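Presupuesto de la segunda celda: lo que entra y lo que no
5/24/25 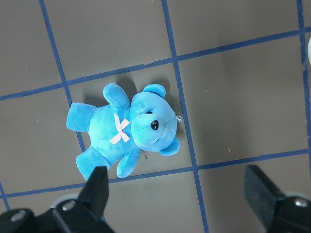
El límite sigue en 4000 euros y no se amplía. En febrero pedí oferta a Drirnora y a Skeslow por la misma configuración: brazo, pinza paralela de dos dedos, cámara de muñeca y fuente. Skeslow sale más barata, pero factura aparte el soporte de la cámara y da un plazo de 7 semanas. Drirnora lo incluye todo salvo los dedos de repuesto.

Los dedos son la partida que calculé mal la primera vez. Con objetos blandos, tipo peluche, la apertura útil importa más que la fuerza nominal, y conviene comprar juegos de distinta geometría. He previsto 5 juegos a 52 euros cada uno.

La superficie de trabajo no cambia: gris mate y cinta azul para la cuadrícula. El coste es despreciable y volver a encintar lleva poco tiempo.

Queda fuera la segunda cámara cenital. También el contrato de mantenimiento, que revisaré cuando venza la garantía. Pendiente: confirmar con Drirnora si el cable de la muñeca se vende suelto.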